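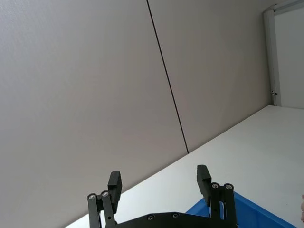 Parallel gripper with its fingers open above the test table at Climard's Clilldale workshop.

CLILLDALE, April. Climard has finished a side-by-side trial of two parallel grippers, the Torard and the Montes, for light bin picking. Each was run through 1,250 picks on the same arm with the same controller settings. The test load was a mix of 63 household and packaging items. 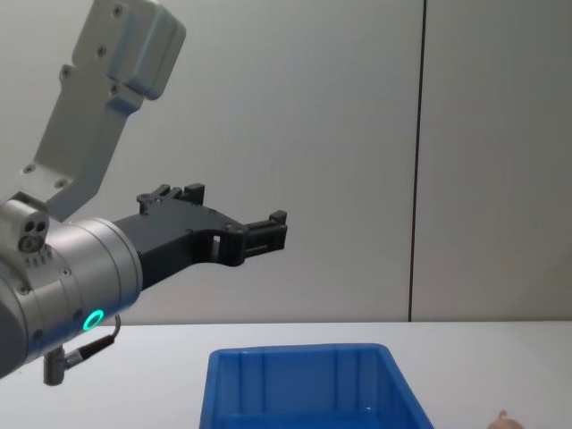
The Torard dropped 14 items over the full run and the Montes dropped 74. Most of the Montes drops came with soft or rounded goods. It closed faster on flat cartons, and Climard will keep it on the list for that work.

A second round will compare wrist cameras from two suppliers. Customers who want the full results table can request it from the Clilldale sales office.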